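Adville Robotics Club: Storage Box Project, Spring Term

The spring project covers hand-held gripper work on household packing tasks. Students operate a pair of grippers at a wood-grain table and log each run. The task list was written in April by Yevhen Palamarchuk, who also maintains the logging scripts. The log stands at 370 runs as of May 23, 2023.

1. Finger clearance

Black gripper fingers over the tabletop, set wide apart, with a flat translucent plastic sheet farther back. Finger geometry is revision 43 of the Grulcombe set. Each finger has small holes in its top face. 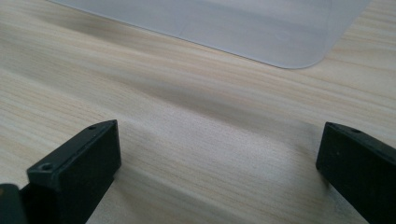
2. Two-handed work at the storage box

Left gripper holding a small item in shiny packaging; right gripper with nothing in its grasp. The clear box is open, both folding trays raised above the base bin. Marker plates are fitted to both grippers.
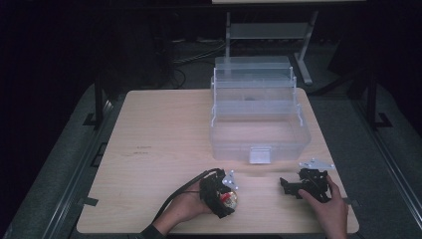

3. Run data

Logs are sorted by operator and task number. Files over 40 MB are split before upload.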